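# The flat on Pruren Street, one room at a time

Monday, May 9, 2022

Paint first. That was the rule Clémence Tanguy set herself when she got the keys in March, and she broke it within a week. Bought a sofa instead. Green velvet, second hand, too long for the wall by a hand's width. It now sits at an angle and she says she prefers it that way.

The flat is two rooms, a galley of a hallway and a bathroom with no window. Previous tenants left it magnolia. All of it, ceilings too, even the radiators. Clémence had 3,000 euros put by and a list, and the list was long. Curtains. Lamps. Something to be done about the hall.

The hall got done by Blandine Barbier, an old colleague who paints for a living and charges friends in dinners. She went dark. A brown close to black, woodwork included, eggshell on the doors so that fingers don't show. "Everyone wants to make a small hall look bigger," she says. "It's a hall. You're in it for four seconds." Two coats, and a third by the front door where the old gloss kept grinning through. Sand it properly, is her advice, and don't trust a primer that says you needn't.

Then the bedroom, which took longest. Wallpaper on one wall, a Roussel pattern of fig leaves, 80 a roll and the repeat is enormous, so there's waste. Clémence ordered four. Needed five. The fifth came from a diferent batch and is a shade cooler, so it went behind the wardrobe.

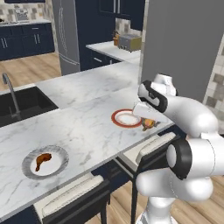 Lamps next. She doesn't own a ceiling light she likes so she stopped using them. There are seven lamps across the two rooms now, most from the Sunday market at Nundale, rewired by Maxence Tessier in his workshop two streets down. He does them for 25 each, new flex, new plug, new holder. Fabric flex costs extra. He'll refuse a lamp if the base is cracked, and he refused two of hers. One went back to the market, the other is a doorstop.

Bulbs all the same warmth, he insists on it. Mix them and a room looks ill.

The big spend was curtains. 500 for the living room pair, lined and interlined, made by Maëlys Royer, whose brother Killian came round to hang the pole. Old walls, crumbly plaster, the first set of holes went nowhere. Resin fixings in the end. They drop to the floor and a bit over, which Maëlys argued for and Clémence argued against. Maëlys won. They do look good in the evening with the lamps on, heavy and a bit theatrical, and the street noise is down to a mutter.

What's left? The bathroom. Still magnolia, still that fan that sounds like a moped. There's a tile she wants, the Pullosero, a chalky pink, handmade and uneven, and she's had one sample propped behind the taps since she moved in. Blandine thinks it'll be a pig to grout. Maxence wants to know who's moving the light fitting, and has she asked a proper electrician, because he only does lamps.

She hasn't yet. The radiators come first, she says, she's sick of looking at them. Blandine is booked for the weekend after next, and is expecting lamb.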